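Print this page
E-mail this page

Student project report: Suturing by teleoperation, group Flivska

1. Aim

Our group wanted to find out how well people without surgical training can learn to close a cut with two teleoperated instruments, and whether the recordings of their attempts are good enough to train a simple stitch-recognition program. We named the project Flivska. The software that sorts and labels the recordings is called Skistel, and we wrote most of it ourselves during the autumn term.

2. Method

Each operator sits at the console and drives a left and a right instrument over a practice pad. A trial means closing one straight incision with interrupted stitches. Before the first trial everyone had 900 seconds of free practice with thread and needle, and nothing from that period was kept. After that, 21 trials were recorded between November and January. 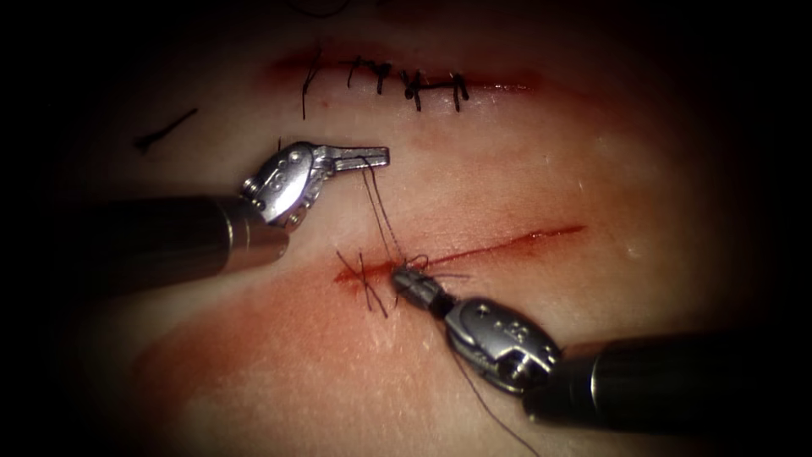

We split every trial into 4 steps: placing the needle, pulling the thread through, tying and trimming. Two of us labelled each recording separately and then compared. We agreed on most of the labels, but the change from pulling to tying caused trouble - one labeller started the tying step when the loop was formed, the other when the second jaw took hold of the thread. We settled on the loop and went back over the early trials, which cost us most of a week.

3. Recording

Skistel keeps a fixed view and a view from close to the instruments, and lines them up by time stamp. After removing blurred and repeated stills we had nearly 3,000 for training and testing. The fixed view was easier to label. The close view was better for the needle, but an instrument shaft often filled a large part of it.

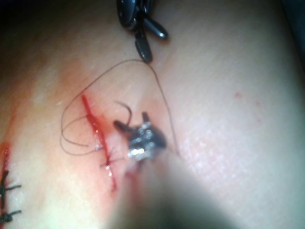 Thread handling was the hardest skill for all our operators. Beginners tended to pull too little through before tying, so the tail end was short and the knot had to be started again. Those who left too much had the opposite problem. When the thread lies in wide loops across the cut while the needle is still held in the driver, it is easy to catch a strand with the wrong jaw. We added a note on this to the operator sheet after the sixth trial.

4. Results

Placing and trimming were recognised well. Tying was often confused with pulling, as we expected from the labelling. Adding the close view helped with placing and made little difference to the other steps. Operators got faster from trial to trial, but their stitch spacing did not improve much.

5. Further work

We would like to record more trials per operator and mark the stitch positions on the pad beforehand. The labels and the Skistel code have been handed over to next year's group.

Print
E-mail to a friend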